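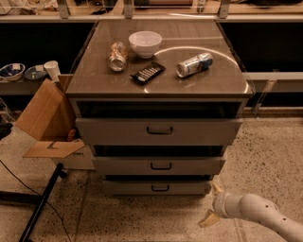

Marta Ostapchuk remembers the noise first, a tick from the shoulder joint, and then the arm going down when it should have stayed up. It had been told to open a drawer. It pushed toward the floor until she hit the stop.

Vokton, the firm in Nillport where she runs tests, calls what happened in March "a recoverable position fault." I asked her what was recovered.

"The arm," she said. "The drawer handle was bent. We replaced it."

The company says its household robot had finished 1052 drawer and pick-up tasks before the fault. How many of those had a person standing close by with a hand on the stop? Ostapchuk looked at her colleague Oskari Rantala, who looked at the table.

"All of them," he said finally. "That's the procedure."

Rantala wrote the fix. The controller trusted an old reading from the joint for 70 milliseconds too long, he told me, and kept correcting for an error that was already gone. The new software drops any reading that arrives late and holds the arm still.

And if the reading is on time but wrong?

"Then you have a different fault."

Has he tested for that one? "We've started."

Since the update the robot has done another 363 runs without a repeat. Rantala wants 2000 before anyone uses the word "fixed," though the word is already in the sales brochure I was handed at the front desk. Ostapchuk hadn't seen it. She read the page twice and asked if she could keep it.

I asked whether she would leave the machine running in a kitchen with her kids.

"With the stop in my hand," she said. "Ask me again next year."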